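Home | Contents | Chapter 5 | Chapter 6 | Chapter 7 | Index

Chapter 6
Before You Sign the Order

When Meinrad Brunner took over equipment planning at the Zernirden care home, he was handed a folder holding 15 supplier brochures and asked to choose a robot arm by August. He read every one of them - some twice, he told us over a long lunch - and came away knowing a great deal about arms and very little about what his own building needed.

We would like you to begin at the other end, with the work itself. Write down the furniture the arm must reach over and the things it will have to handle, and only then open a price list. If you can, try the job in simulation first, while changing your mind is still cheap. 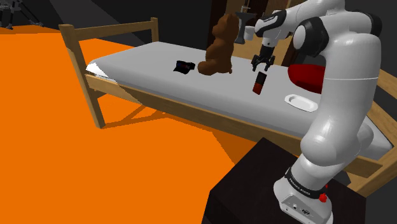

Figure 6.1 A simulated bedside task, with a Franka Emika arm reaching over a single bed.

Look at how much sits on that mattress. A teddy bear, a cap, a cushion and a shallow tray are all different shapes, and a gripper that suits one may be a poor buy for another. Brunner's first budget, drawn up with the Nägeli office, set aside 3,000 francs for spare fingers and mounting parts, and left out staff training altogether. We will come back to that budget, line by line, in the worked problem on page 464.

Shares 15 | Comments 6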